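I have become a person with opinions about brown paper. It crept up on me in October, when Meriem Shawky lent me the end of a roll and told me to stop using old newspaper on my work table. She was right, of course (she usually is, and she knows it). Newspaper smudges, it slides about, and I end up reading the football results when I should be getting on.

So now I'm a kraft paper convert! I roll it out the full length of the table, pull it tight and tape it down at the corners.

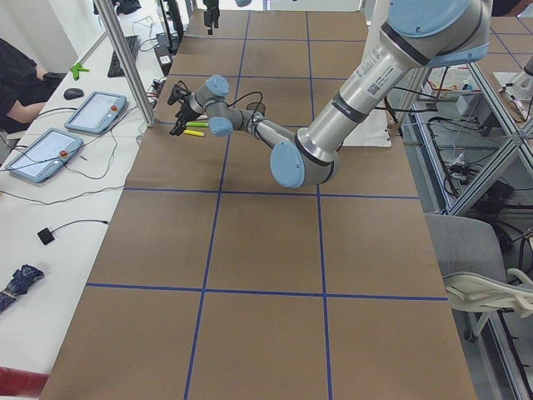 Then comes the blue tape. I love a grid. Long strips first, cross strips after, and press them down with the side of your thumb as you go. I bought two rolls from Piltell, thinking one would be a spare, and I was into the second before teatime. You do use more than you'd expect, mostly because I can't bear a wonky line and keep pulling them up again. 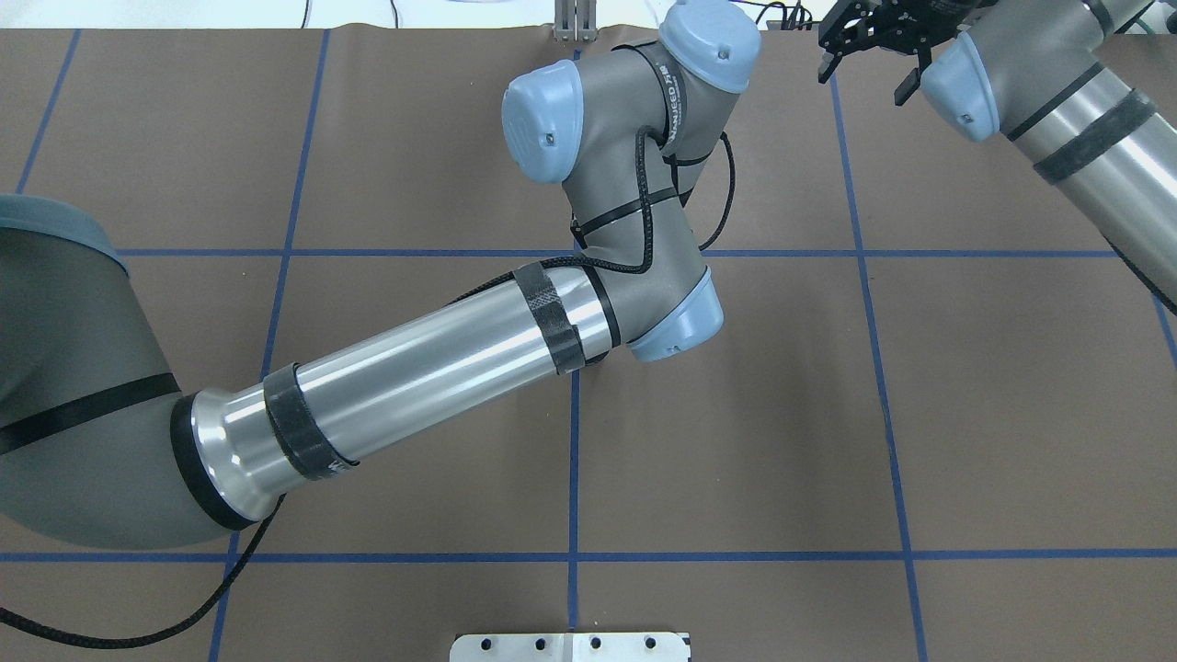

The point of the squares is that everything gets a place. I used to put a pen down and lose it for the afternoon – now I think "back left" and there it is. Brisa Camacho reckons it's overkill and that a tidy person wouldn't need lines. Well, I'm not a tidy person, Brisa!

Pens are my other weakness. Markers especially, the fat ones, green and yellow for preference. A little mesh cup is the best thing for them, heavy enough not to tip over and small enough that you can't stuff it with dead biros.
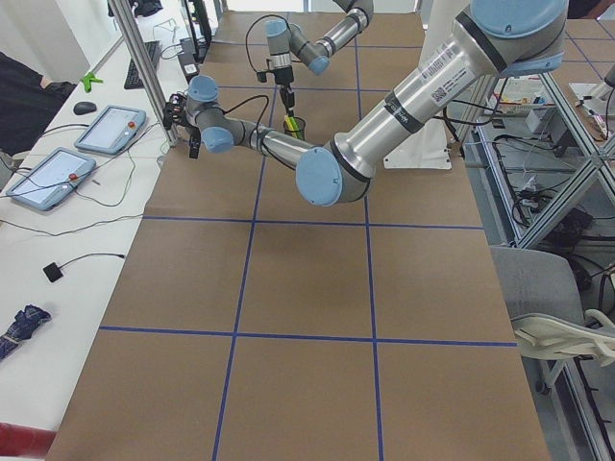

Mine came in a Kavton desk set and I've long since lost the rest of it. If you've only got a mug, use a mug.

As for changing the paper, I leave it until the creases annoy me. A few wrinkles are fine, but once a pen starts skipping over them I peel the tape off slowly, fold the sheet up and start again.
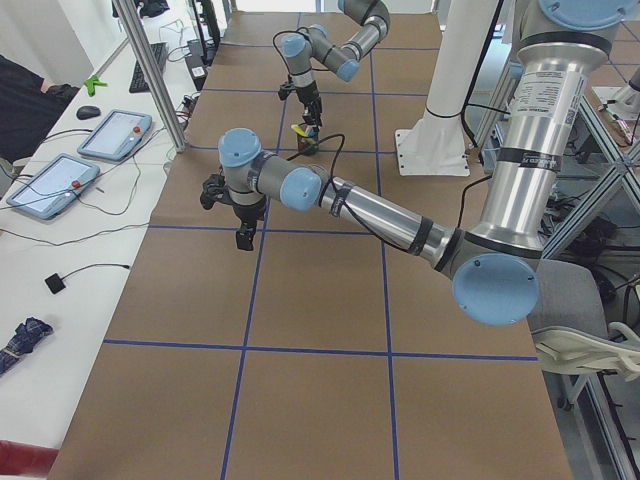 I've still got nearly 200 sheets of the white stuff to get through as well, so that's next. Meriem wants her roll back first, what's left of it.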